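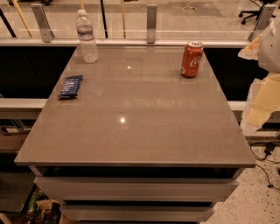 Figure 1. Bottle, can and snack package on a polished countertop.

Unit 2: Setting up a drinks and snack counter

Notes for the Thursday group. Bring these to the practical, along with a pen and your tape measure. Drita Dumitrescu teaches the first half and Anderson Guimarães the second.

1. The surface

A glossy counter looks clean from the front of the room when it isn't. Check it from a low angle with the lights on. Overhead lights show up as bright spots on a polished top, and smears are easiest to find near the edges of those spots. Move your head from side to side so that the spot travels across the surface. Two bright reflections can be made out in Figure 1, one near the center and a smaller one farther back.

Wipe in straight lines from the back edge to the front. Use one cloth for washing and a second, dry cloth for finishing. Do not spray near food, even if it is wrapped. Take the items off first, clean, and then put them back.

2. Back half and front half

In this course we divide every counter into two zones. The back half is for stock on display. The front half is for serving: a hand, a tray, change, a receipt. The most common mistake in last term's practical was stock creeping forward until there was no room left to put a tray down. In Figure 1 all three items are in the far half and the near half is clear.

Upright items go at the rear and flat items in front of them or beside them. A tall bottle in front of a flat package hides the package from the person serving. Leave a wide gap between the bottle and the can so that each can be picked up without touching the other.

Standard tray for the practical: 12 inches deep. If the tray does not fit in front of your stock, move the stock.

3. Handling

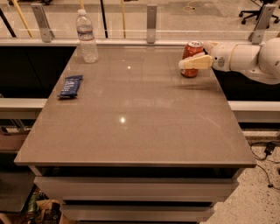 Cans are picked up by the side. Keep fingers away from the top, where the customer's mouth will go. The same applies to bottles: hold the body and leave the cap alone. Plastic bottles with a ribbed body are easy to grip but they flex, so do not squeeze hard when the cap has already been opened for a customer.

Snack bars are picked up by the crimped end of the wrapper. Holding the middle presses on the bar, and a broken bar cannot be sold at full price. Check both ends for splits before you put one out.

Lay flat packages so that the lettering can be read by the customer. A slight diagonal is fine. Some shops want everything square to the edge, and if you are placed at Janevski you will be told to do it that way. Duslow has no rule.

4. Drawers and storage

Where the counter has drawers under the top, keep them shut while serving. Napkins, spare cloths and the price cards go in the upper drawer. Heavy stock goes in the lower one. Anything with an open wrapper goes in neither.

Our own counter unit from Tresitz sticks on the left side when the upper drawer is overfilled. Take something out before you pull harder.

5. Counters next to a rail or glass

Many counters in public buildings back onto a railing or a glass partition. Keep tall items a hand's width in from the rear edge during the practical. We will deduct marks for a bottle placed with its base over the edge, however slightly. Nesma Kabbaj will bring a printed checklist for this part.

6. The practical

You have 30 minutes. Clean the surface, set out one bottle, one can and one wrapped snack, and have the tray position ready. Then swap places with your partner and check their counter against sections 1 to 5. Write down what you would change. One line for each point is enough.

The pass mark is 59. Handling and surface carry the same weight. The written part is short and is handed in at the end of the session.

Students who missed Unit 1 should speak to Debora Russo before the practical, as the hand-washing sheet has to be signed first.

Reading for next time: the Flevo booklet, the chapter on chilled drinks. Dušan Ivanov has spare copies in the office. Please return them without notes in the margins.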